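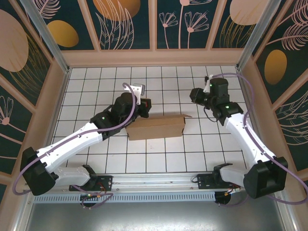

The two-arm cell at Halvorsen, with an open cardboard box between the grippers.

Halvorsen tests two grippers on open-box picking

12/9/18

Engineers at the Halvorsen test shop in Grakham have finished the first round of a comparison between two robot grippers, the Poltumitz and the Emen, for packing and unpacking cardboard boxes.

The work was done in a small enclosed cell with a tiled floor and patterned walls. Two arms are mounted on a shared rail and work toward the middle from opposite sides. For each run, a box was set between them with its flaps open, and the arms were given a list of small household goods to lift out and put back.

Each gripper was put through 400 picks. The Poltumitz dropped or missed 37 of them, most on soft packs that folded when the fingers closed. The Emen missed fewer soft packs but had more trouble near the box walls, where its wider body touched the cardboard before the fingers reached the item. Halvorsen has not released a full count for the Emen because part of its log has to be checked by hand.

The shop said the flaps caused more stops than the goods did. A flap that had sprung back by even a small amount was enough to block an approach from the side, and the controller would then halt both arms. The team changed the approach path so that the arms come in from higher up — a slower move, but one that cut the number of halts.

The controller was also part of the test. In the earlier setup each arm ran on its own program and waited for a signal before entering the space over the box. The new one plans both arms together. Cycle time fell by 6 percent on the same list of goods, and the shop expects a little more once the waiting positions are moved closer in.

Cable routing came up as a side issue. The gripper cables are run in open loops outside the arms, which makes it quick to change a gripper but leaves slack that has to be watched when the arms turn at the base. Halvorsen plans to try a shorter cable with a second clip point near the elbow.

The patterned wall panels will stay in place for the next round. The shop wants the camera software tested against a busy background, and results on plain gray panels last spring were judged too easy to be of much use to customers.

Round two starts in October of next year and will use taped boxes, which the arms will have to open before picking. A smaller set of trials with the current boxes will run before then to fill in the missing Emen figures. Both grippers will be fitted with new finger pads, and the same list of goods will be used so the numbers can be set side by side.

Companies that want their own packaging included in the second round can send sample boxes to the Grakham shop. Boxes should be shipped flat, with a note giving the board weight and the closed size.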